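Parkero sofa in light gray – three months in

I bought the Parkero in August after going back and forth on it all summer, and it cost me $748 with delivery (the smaller one is $636, but I like to lie down on a sofa, thank you very much). Putting it together took me and my neighbor Ilari one evening and 7 bolts, and we only put one leg on backward!

The fabric is what I get asked about most. It's a fine weave with a bit of texture, and it has held up to everything – crumbs, my nephew, and the fact that this seat is where all my laundry gets folded. The cushion is firm and flat enough that a T-shirt lies nicely on it, and so far no red has rubbed off on the gray, which was my big worry with a light color.

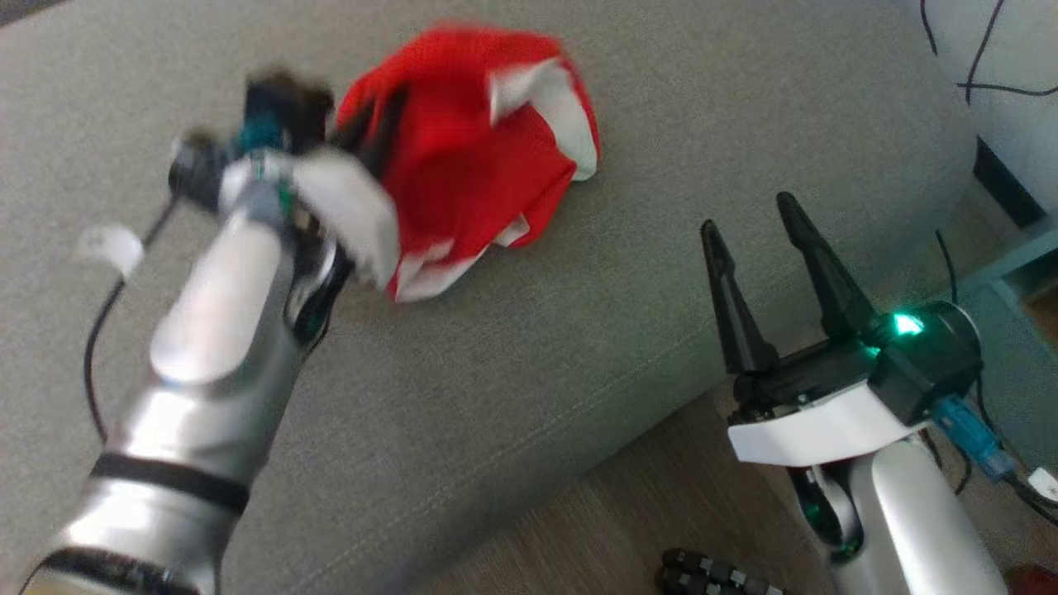
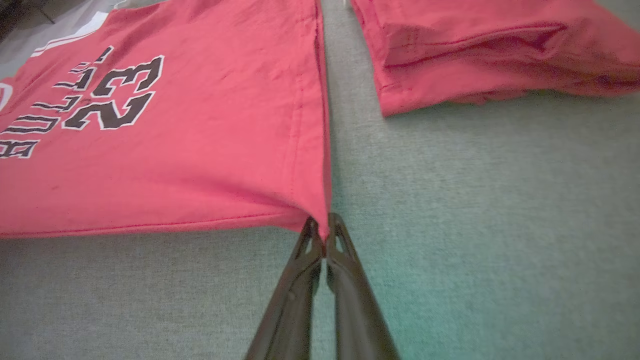 Red on the gray fabric, bunched up in the first and laid flat in the second, Bulls 23 print and all.

Now the gripes. The seam along the front of the seat collects lint like you wouldn't believe, so I go over it with the vacuum every week. It also slides on my wood floor if you flop down hard. I stuck felt pads on the legs and that made it worse, so get the rubber kind. And the armrests are a little low for napping.

Would I buy it again? Yes, but I'd wait for a sale. Tyyne got hers for $50 less in the fall and I'm still grumpy about it.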